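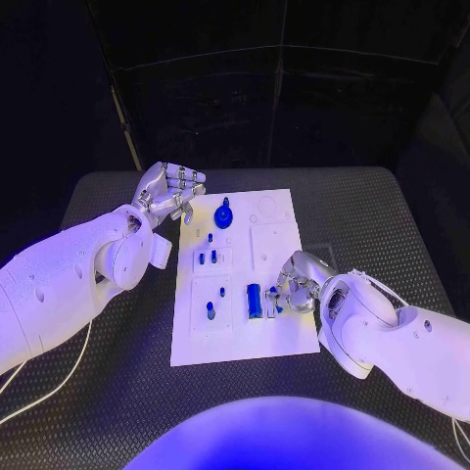
How long does the Komdale briefing pack take to work through?

Most people get through it in four evenings, and you can stop and start as you like. I'd leave a night between the second and third parts, as the third is the heavy one.

I put the pack together for people moving into public diplomacy from some other line of work. I came to it from local journalism myself, and I spent my first posting (a cultural office in Kokine, lovely place, terrible heating) nodding along in meetings and looking words up afterwards. So it's the thing I wanted then! You get a printed handbook of 66 pages, a set of blank planning sheets and a card deck for practising press questions with a colleague.

The handbook follows one long case, a student exchange between the towns of Abugri and Stirkell, from the first letter to the final report. I've kept in the awkward bits, including the row over the translated programme and the budget sheet that didn't add up. 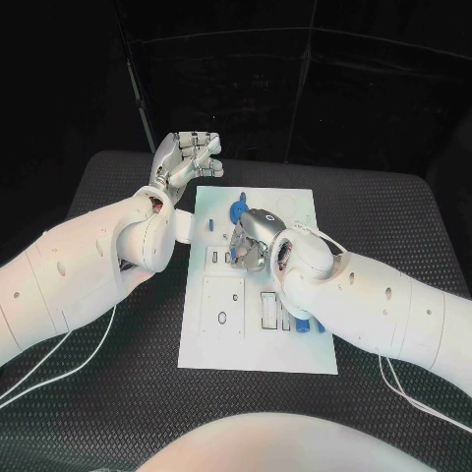
The planning sheets are plain A4 and you're welcome to photocopy them for your own team. Please don't put them online, though. The cards come in a tin, and the red ones are the hostile questions, so maybe save those until everyone has warmed up a bit.

I've sent out over 500 packs so far, mostly to small embassies, twinning groups and university courses. The current printing is the second, with a new chapter on working with interpreters and a proper index (sorry, first-edition people). If you've got the old one, drop me a line and I'll post you the chapter by itself.

Order code: 757
Format: handbook, planning sheets, card deck in tin
Next printing: February
Page updated: 13 December 2023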